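Werkstattbuch Teeküche
06.10.2023

So, endlich wieder ein Eintrag, seit März steht hier ja fast nichts mehr drin und das meiste davon kann ich selbst nicht mehr lesen. Heute war Geschirrtag. Ich hatte mir vorgenommen, die ganze Sache mit den Tellern einmal von vorne bis hinten durchzugehen, also wo sie abgestellt werden, wie sie in die Maschine kommen und was danach mit ihnen passiert.

Zuerst die Teller selbst. Die Serie von Tulterano ist wirklich hübsch, dieses blasse Beige mag ich sehr, aber die Unterseite ist unglasiert am Standring und da bleibt alles hängen. Tee vor allem. Ich habe zwölf Stück mit Natronpaste eingerieben und stehen lassen, während ich den Rest gemacht habe, und danach mit der weichen Bürste abgenommen. Ging bei elf gut, beim zwölften ist der Rand in der Glasur, der bleibt. Den habe ich unten mit Bleistift markiert und nehme ihn als Versuchsteller, falls jemand mal was Schärferes ausprobieren will. (Bitte keine Scheuermilch! Die zwei matten Teller im Oberschrank sind genau so entstanden.)

Lagerung
Im Schrank stapeln wir im Moment zu hoch. Die untersten Teller kommen nie dran, die obersten werden dreimal am Tag gespült, und man sieht den Unterschied inzwischen. Ich habe jetzt zwei kürzere Stapel gemacht und lege Frischgespültes nach unten. Mal schauen, wie lange ich das durchhalte – ich gebe mir eine Woche. Der Filz von Braramen, den ich dazwischengelegt hatte, fusselt übrigens fürchterlich, der ist wieder raus. Küchenpapier tut es auch.

Vorspülen oder nicht
Die ewige Diskussion. Ich habe heute eine Ladung ganz ohne Vorspülen gemacht, nur abgekratzt, und eine mit kurzem Abbrausen. Programm beide Male dasselbe, Tabs beide Male dieselben (Trurkarix, die aus dem großen Karton, da sind angeblich 216 drin und es fühlt sich an, als würden sie nie weniger). Ergebnis: Bei Kaffee und Krümeln sehe ich null Unterschied. Bei Haferbrei und Ei schon, da klebte ohne Abbrausen an drei Tellern noch was, immer an der Kante, mit der sie im Korb standen. Meine neue Regel für mich: abkratzen ja, abbrausen nur bei Brei und Ei. Alles andere ist Wasserverschwendung und macht nur die Arbeitsplatte nass, die man dann auf dem weißen Glanz jeden einzelnen Tropfen sieht. Ein Traum zum Polieren, diese Platte.

Abtropfgestell
Das schwarze Gestell steht jetzt im Becken, und zwar rechts. Davor hatte ich es oben neben der Spüle und es lief ständig Wasser drunter durch bis an die Wand. Im Becken tropft es dahin, wo es hinsoll, und links ist trotzdem genug Platz, um eine Schüssel unter den Hahn zu kriegen. Nachteil: Große Bleche passen so nicht mehr rein, dann muss das Gestell kurz raus. Die Zinken stehen eng genug, dass ein Teller auch allein nicht umkippt, er lehnt sich halt ein bisschen. Ich benutze es jetzt als Zwischenparkplatz: Was in die Maschine soll, kommt hochkant da rein und nicht mehr flach auf die Platte. Das hat mir schon nach einer Stunde gefallen, die Platte bleibt frei und man hat beim Einräumen alles auf Griffhöhe.

Einräumen, so wie ich es jetzt mache

1. Maschine ganz aufklappen und den Unterkorb komplett herausziehen. Halb herausgezogen stößt man mit jedem zweiten Teller an den Oberkorb, das haben wir alle schon gehört.

2. Teller einzeln aus dem Gestell nehmen und schon über dem Korb senkrecht halten, dann gerade zwischen die Drahtreihen absenken. Schräg eintauchen und dann aufrichten geht auch, schrammt aber an der Beschichtung.

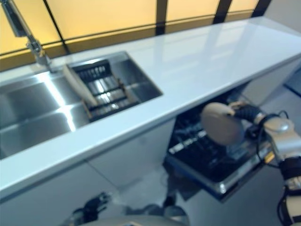

3. Von hinten nach vorne auffüllen. Zwischen den tiefen Tellern immer eine Reihe frei lassen, sonst liegen sie aufeinander und in der Mitte bleibt Brei. Die flachen dürfen dicht an dicht.

4. Sprüharm einmal von Hand drehen. Dauert eine Sekunde und hat mir heute eine Ladung gerettet, da ragte unten ein Löffelstiel durch.

5. Langes Programm nur, wenn wirklich voll. Für die Mittagsladung reicht das kurze mit 35 Minuten, das habe ich heute zweimal laufen lassen und war beide Male zufrieden.

Noch offen
Das Klarspülerfach ist fast leer, und der Kanister von Szalai hinten im Regal auch. Wer als Nächstes bestellt, bitte gleich mit auf die Liste. Salz haben wir noch reichlich.
Das Sieb unten gehört mal richtig ausgebürstet, ich habe heute nur grob durchgespült.
Kalk an der Armatur: mit Essigtuch umwickeln, eine halbe Stunde, abwischen. Nächstes Mal, heute hatte ich keine Lust mehr. Am Gelenk vom Auslauf sitzt es am hartnäckigsten, da vielleicht mit einer alten Zahnbürste ran.
Und die Becher! Zu den Bechern bin ich gar nicht gekommen, die stehen noch alle ungeordnet im Oberschrank.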